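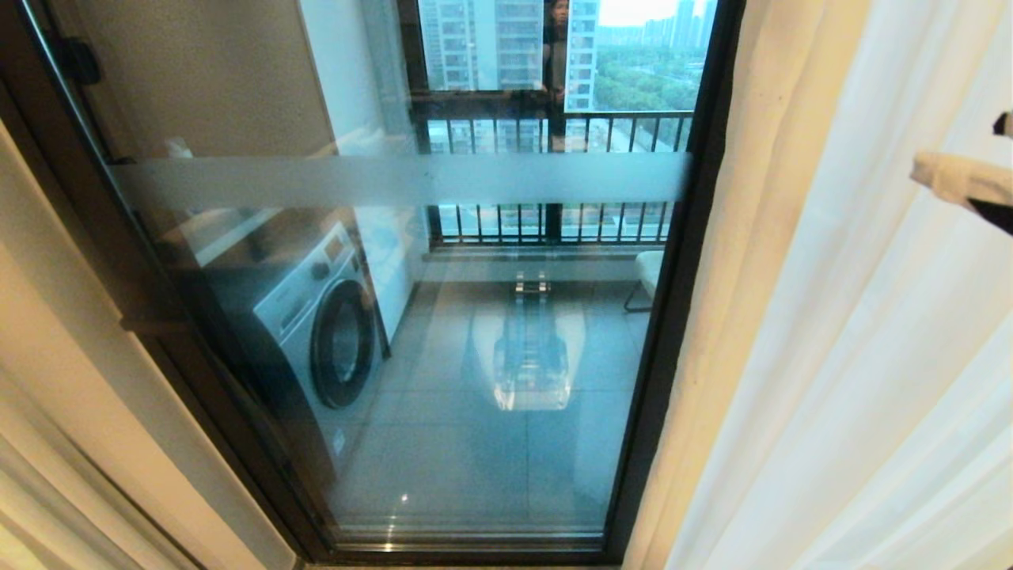 Last updated: 9/16/25

1/ A thread on blowpipe analysis. Before the spectroscope, if you wanted to know which metal was in a lump of rock, you very often put a bit of it in a flame and blew.

2/ The tool is a thin metal tube with a bend near one end and a small hole at the tip. You hold the tip at the edge of a lamp or candle flame and blow steadily. The flame turns into a narrow, hot jet lying on its side.

3/ Goldsmiths had used blowpipes for soldering long before any chemist picked one up. Mineralogists in Sweden took to it in the eighteenth century, and several metals were first recognised with its help. Nickel is one of them.

4/ The hard part is the breathing. You fill your cheeks, breathe in through your nose, and let the cheeks push the air out so that the jet never stops. Most of the old handbooks spend a page or more on this. I took 2 weeks to manage a full minute, and my jaw hurt for all of it.

5/ The jet has two useful parts. Near the tip of the inner blue cone there is unburnt fuel, which takes oxygen away from the sample. Just past the outer tip there is spare oxygen, which adds it. The books call these the reducing flame and the oxidising flame.

6/ The best known test is the borax bead. You make a small loop in platinum wire, heat it, dip it in borax and melt that into a clear glassy drop. Then you pick up a tiny speck of the powdered mineral and heat it again.

7/ Cobalt gives a deep blue in either flame. Manganese gives violet in the oxidising flame and goes colourless in the reducing one. Copper is blue or green when oxidised and a dull, cloudy red when reduced. Use too much sample and everything looks black.

8/ The other main test used a block of charcoal. You scrape a small hollow, put in the sample with some soda, and play the reducing flame on it. Lead comes out as a soft grey bead with a yellow crust on the charcoal near it. Antimony gives a brittle bead and a white crust.

9/ The whole outfit fitted in a box you could carry on a horse. That mattered more than anything else. A mine agent could test ore at the pit and decide the same day whether it was worth sending samples to an assay office.
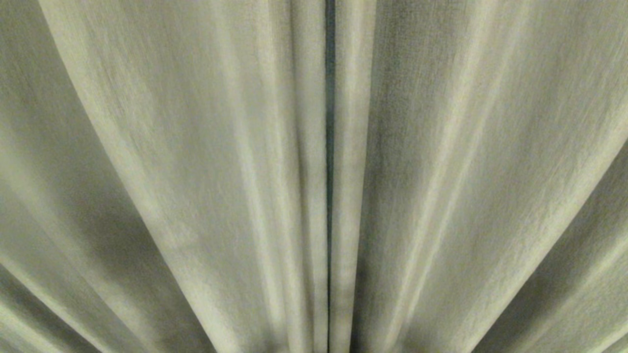

10/ I got interested in all this through an old kit in the local history room at Bistden. The lid is stamped Erance, which I take to be the maker or the shop. I have not found the name in any trade list so far.

11/ Inside are a brass blowpipe in 3 pieces, forceps, a small hammer, an agate mortar and a rack of corked tubes. The label on the tube of borax is still readable. The platinum wire has gone, as it usually has.

12/ There is also a notebook with 96 numbered tests in it, all in one hand. Most are on samples marked "Dimumov". I assume that was a mine or a claim, but it could be a dealer. If you know the name from anywhere, please reply here.

13/ The entries are short. "Blue both flames, cobalt." "Fumes, garlic smell, stopped." The second would be arsenic. Smelling the fumes was a normal part of the method and is one good reason not to copy the old books exactly.

14/ The notebook writer got quite a few results with a question mark. Iron and a little copper together will muddy a bead, and no amount of practice fixes that. You had to separate them first by wet methods.

15/ The spectroscope arrived around 1860 and could pick out metals in amounts far too small for a bead. The blowpipe stayed in use anyway. Students were still being taught it well into the twentieth century.

16/ Someone asked about books. Second-hand student manuals turn up often. Mine is nearly 300 pages, came from a seller in Riihimäki, and has burn marks on the chapter about lead. Look for one with the tables at the back still in it.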